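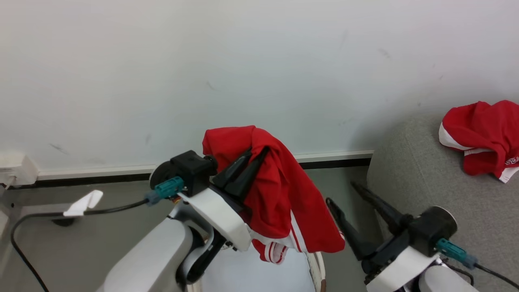
Cundham Community Hall Association
Minutes of the General Meeting, October

The meeting opened at 7:30 pm with 36 members present. Apologies were noted as per the attendance sheet.

1. Previous minutes
The minutes of the August meeting were accepted without change.

2. Lolance Road drainage
The council has replied to our letter. Works on the culvert will go ahead once the pipe has been delivered, and one lane will stay open throughout. Members asked that the school bus stop be kept clear. The secretary is to write again on this point.

3. Hall hire
The Yousafzai Trust has asked to book the main room for 30 evenings next year at the community rate. Moved and seconded that the booking be approved, subject to the usual bond. Carried, with 2 against.
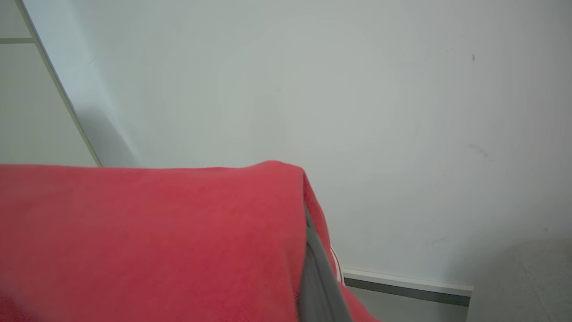
The new rate sheet will apply to all other hirers from January. Existing bookings will be honoured at the old price.

4. Wurska Creek planting
A grant of $600 has been received for native seedlings. Planting was put off in September owing to the dry ground — a new date will be set after rain. Tree guards from last year are to be reused where sound.

5. General business
A member raised the colour of the proposed noticeboard. Held over.
The key register is out of date and all key holders are asked to sign it again.

The meeting closed at 8:50 pm. Next meeting: November, 7:30 pm, supper room.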